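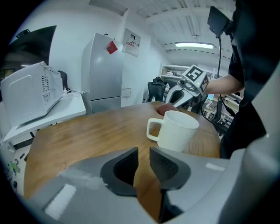
The Wedlow hand-held gripper at the table, with a ribbed white mug ahead of the open fingers and a second unit in use across from it.

Wedlow hand-held demonstration gripper
Sold singly or as a matched pair

If you have ever tried to teach a robot arm to set a table by steering it from a keyboard, you will know how long a single cup can take. The Wedlow lets you do the job yourself, at your own pace, with a tool in your hand that has the same two fingers the arm will be using later on. You pick up the mug and put it where it belongs, and the recording goes into Botier, our desktop software, as a demonstration ready to be trimmed and labelled.

We started making these for our own bench and then kept being asked for spares by people who had come to visit, so in the end it seemed only sensible to put them on a page and sell them properly. Most of our customers are small teams with one arm, or with an arm on order, who would like to get on with collecting while they wait for it. Quite a few work in ordinary kitchens and offices, and the Wedlow is very much at home there. A table, a few things to pick up and a bit of elbow room will do for a first afternoon.

How it feels to use

The fingers have textured, padded inner faces, and they close as you squeeze the handle. Squeeze gently! People coming from other tools tend to clamp down hard, and the arm will learn to do the same. We suggest starting with one sturdy object — a mug is ideal, as it can be taken by the handle, the rim or the body — and doing the same short task 30 times before you bring in anything new. Change the starting position a little each time and turn the handle to face another way now and then.

The wide lens looks out over the fingers, so the object and a good deal of the room stay in view while you work. Edges bend in a lens this wide, and Botier allows for that when it reads the file. Try to keep your free hand well back from the object once you have begun a take. It is a hard habit to break (I still do it myself), and we have put a reminder tone in the software which you can switch off when it starts to annoy you.

Working in pairs

Two units can be recorded together, either by one person using both hands or by two people at the same table. Two people is lovely for handovers and for anything where one gripper steadies while the other moves. Botier lines up both recordings from a shared start signal, given by pressing both thumb buttons within the countdown. Agree beforehand who is going first, and say it out loud as you go if you like, as no sound is saved.

The marker cube is an optional extra for customers who already have tracking cameras on the wall. It carries black-and-white markers and fits on top of the housing. Without it the unit works out its own movement from the picture and its motion sensor, and for tabletop work that is plenty for most people.

Remote control

The same handle can drive an arm live through the Jultasden base station. Move your hand and the arm follows, with a dead-man switch under the forefinger that stops it when released. We find people use this mostly for corrections: they collect by hand first, let the arm have a go, and then step in by remote where it goes wrong. Please check the list of supported arms with us before ordering the base station, as it is added to fairly often and the printed leaflet is usually behind.

In the box

One gripper unit
Two spare finger pads
Charging lead and desk stand
Wrist strap
Botier licence for one computer
Printed quick-start card

Details

Finger opening: 83 mm at the widest
Memory: 8 hours of recording
Charging: by the supplied lead, with the unit switched off
Hands: left or right
Guarantee: 5 years on the housing, one year on the battery and pads

Care

Wipe the pads with a barely damp cloth and let them dry before use. A shiny pad is a worn one and should be changed, and both should be changed together so that they grip evenly. Run the short calibration in Botier afterwards. Keep the lens cloth for the lens.

Ordering and help

Units are built in batches, and the next batch leaves the Ó Ceallaigh workshop in June. Orders can be held without payment until then. Kevin Mac Mathúna looks after sales and will happily talk through whether you need one unit or two. Malachy Cronin answers the technical post and runs an online drop-in every Thursday afternoon, open to anyone who owns a Wedlow or is only thinking about it. Bring a recording that has gone wrong, if you have one — those make for the best sessions.

Spare pads, straps and marker cubes are kept in stock all year.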